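Minutes — packing cell review, November 2025

Notes typed up same afternoon, shout if anything wrong.

**1. Last minutes**

Agreed. One correction: the Ellcombe quote was for the two-arm kit with stand, not arms only. Action from September to get a second quote — done, see item 4.

**2. Where we are with the Oltska trial licence**

Simulator licence runs to end of the month. Installed on two machines, third one refused it (graphics card too old, IT not keen to replace). Task set up is the small-parts one: lidded box, orange cylinder, grey square, both arms available.

Run 17 was up on the big screen while we talked. General view that the hands look good. Less agreement on whether looking good tells us anything about the real kit.
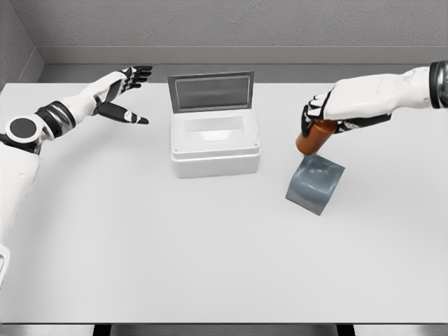 **Packing & Dispatch — Methods Team**

**3. Discussion of the task**

- Box has a hinged lid with a see-through-ish panel in it. Ours don't. Supplier to be asked if we can load our own box model or have to use theirs.
- In the view we had up, box open and empty, right hand on the cylinder just over the grey square, left hand open and clear of the box. Question raised: why have the left arm at all for this job? Answer from those who sat through the demo — lid closing, and steadying the box on later tasks. Not everyone convinced. Try a one-arm version before the licence runs out.
- Grey square has creases in it. Does the software treat it as soft or is that just the drawing? Matters a lot for us as half our inserts are floppy. Manual doesnt say. Ask.
- Cylinder is shiny. Worry from dispatch that shiny things upset the cameras on real kit. Ellcombe's sales sheet says fine, wants testing with our own tubs.
- Table far too clear compared to our benches. Agreed to add tape gun, label roll and a stack of flat cartons to the next set-up.

**4. Quotes**

Ellcombe: £3000 a month hire, minimum term to be confirmed, training extra. Support by phone in office hours only — no good for the late shift.

Ambrose: quote in but no price for the hands, only arms. Chased twice. Will chase once more then drop them.

Pillwood: don't do hire at all. Purchase only. Off the list unless the budget changes, which it won't this year.

Feeling in the room was Ellcombe if the support hours can be moved. No decision taken today.

**5. Trial runs so far**

503 runs logged. 154 of them marked for a second look, mostly where the grip looked odd and whoever was watching wasn't sure how to score it. Scoring sheet too vague. "Placed OK" means differnt things to different people. New sheet to say: in the box, lid able to shut, nothing touching the rim.

Old runs not to be rescored except the marked ones. Long argument about this, not minuted.

**6. Space**

If hire goes ahead the cell goes by bay four. Needs the shelving moved and a socket put in. Estates want six weeks' notice. Floor loading figure still missing from the Ellcombe pack.

**7. Actions**

- Ask Oltska re own box model and soft items — Methods
- One-arm version of the task — Methods, before licence ends
- Rewrite scoring sheet, one side of A4 — Dispatch
- Ellcombe: support hours, minimum term, floor loading — Purchasing
- Ambrose: last chase — Purchasing
- Warn Estates, no date yet — Dispatch

**8. AOB**

Projector lead in this room is going again, bring your own. Request to open demo runs to the late shift so they can see it before anything is signed — agreed, Methods to sort a slot.

Next meeting same room, same time, two weeks.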